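四月 工作台记录 胶带残胶 / 白色台面清理试验(续)

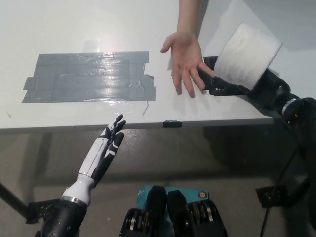 图1 白台面,左侧灰色胶带贴片,几条横着搭接。

接上回。这次主要把溶剂那几组补完,顺便把剥离角度的事记一下,不然下个月又忘了。

起因还是 Fluvstead 那批展柜台板,客户说撤展以后胶带撕不干净,留一层发粘的东西,擦了越擦越花。对方要的是一个不伤面漆的流程,不是要换胶带(换胶带他们内部过不了,问过两次)。所以目标就一个:残胶去掉,光泽不掉。

样板编号 2302,漆面跟台板同一批。边角料切的小块,43 片,有几片边上崩漆,做剥离不要紧,测光泽的时候避开。

胶带两种:
Poltemach 灰色布基,库里剩的老卷,外圈已经有点干,先扔掉外面三圈再用
Wiltico 灰色布基,新到的,手感软一点,胶层厚

贴法:横条,一条压一条,压边五毫米上下,手撕不用剪刀,两头毛就毛着,现场工人也是这么撕的。用橡胶辊来回压四遍。上次没压辊,数据散得没法看,那组作废,别再引用了。

老化:烘箱 43 度,放 142 小时。本来想放满一周,烘箱被隔壁组占了,提前拿出来。记一下,以后要比就都按 142 来比,不要再混。

剥离
90 度慢撕:Wiltico 残胶少,基本只在压边那一道有。Poltemach 整面留胶,布跟胶分家了,布走了胶还在,很难看。
180 度慢撕:Wiltico 跟 90 度差不多。Poltemach 好一点,还是有斑。
快撕:两种都差。Poltemach 有一片带起了漆皮,就在崩边那里,不算漆的问题,但是要写进给客户的注意事项。
热风吹一下再撕:明显省事。热风档位开低档,离台面一拃远,吹到手背能感觉烫就停。吹久了胶化开,反而流到边上去,更难擦。第二片就是这么毁的。

结论先写着:低角度、慢、先加热。布基胶带的老卷不要再往漆面上贴了。

溶剂
1. 异丙醇:对 Wiltico 有用,三四下就干净。对 Poltemach 基本是在推着胶跑,搓成小卷,搓卷之后可以用塑料刮片铲,还行。
2. 柑橘类除胶剂(Geddes 那瓶,黄盖子):两种都能溶,要等。滴上去盖一层纸巾,等五分钟再擦。急着擦等于没用,我试了。擦完有油膜,必须再过一遍异丙醇,不然再贴什么都不粘,而且吃灰。
3. 白电油:快,味大,通风橱里做的。漆面没看出变化,但是现场没有通风,不推荐,这条只留内部。
4. 丙酮:只试一片,漆面发雾,立刻停。不要用。写大一点:不要用丙酮。
5. 橡皮擦:小面积可以,大面积手要断。适合收尾。

刮片:塑料的可以,要先把刃口在砂纸上倒一下,400 目,两面各几下就够。新刮片边上有毛刺,会划,侧光一看一道一道的。旧的银行卡也行,太软,铲两下就卷。金属刮刀不要拿进来,抽屉里那把我已经贴条了。

光泽测量
光泽计用前校了,标准板有指纹,擦过重校一次,前面两个读数划掉。
异丙醇组:前后差不多,在仪器误差里。
柑橘+异丙醇组:同上。漏了异丙醇那一步的,读数反而偏高,是油膜,不能当真。
白电油组:没差。
丙酮组:掉得利害,肉眼就看得出来,没必要测,还是测了,数在原始表里。
橡皮擦组:略降,方向性的细痕,顺着一个方向擦会好些。

有个问题没想通:压边那一道为什么总是残胶最多。一种可能是两层叠在一起,那里压得实;另一种是边缘进灰进气,胶氧化了。前一种的话,单层贴就能验证。下次做一组不搭接的、中间留缝的,跟搭接的放同一块板上一起进烘箱。再加一组搭十毫米的,看看残胶那道是不是跟着变宽。

还有纸巾。蓝色那卷掉色,沾了柑橘除胶剂以后在白漆上留淡蓝印子,用异丙醇能擦掉,吓一跳。以后只用白色无纺布。蓝的留着擦地。

给客户的流程草稿(没定稿)
热风低档预热,从一角起,贴着台面往回慢慢拉
剩下的胶先用异丙醇试,不行再上柑橘除胶剂,盖纸等五分钟
塑料刮片收厚的地方,刃口先处理
最后整面过一遍异丙醇,换干净布,擦干
不要丙酮,不要金属刀,不要快撕

要不要写热风温度?现场的热风枪型号不一样,写了他们也测不了。暂时写手背那个办法,回头问一下合不合适,安全那边可能有意见。

用量估了一下,异丙醇比想的费,大头都在最后那一遍整面擦上。现场如果一次撤很多台,得提前备,别到时候又来借我们的。柑橘除胶剂倒是省,一瓶还剩大半,盖子拧紧,上次没拧紧整个柜子都是橘子味。

废料:沾溶剂的布进带盖铁桶,不要跟撕下来的胶带混在一个袋子里,上次混了被退回来。

待办
- 不搭接组,连同搭十毫米组,样板还够
- 烘箱预约,这次要满一周,顺便补一组 142 的对照
- 异丙醇快没了,下单
- Wiltico 要第二个批号,只有一卷说明不了什么
- 2302 剩下的板子放平存,别再竖着靠墙,已经有两片弯了
- 原始表拷到共享盘,文件名按老规矩

下午四点收工,烘箱关了,通风橱还开着,走之前再看一眼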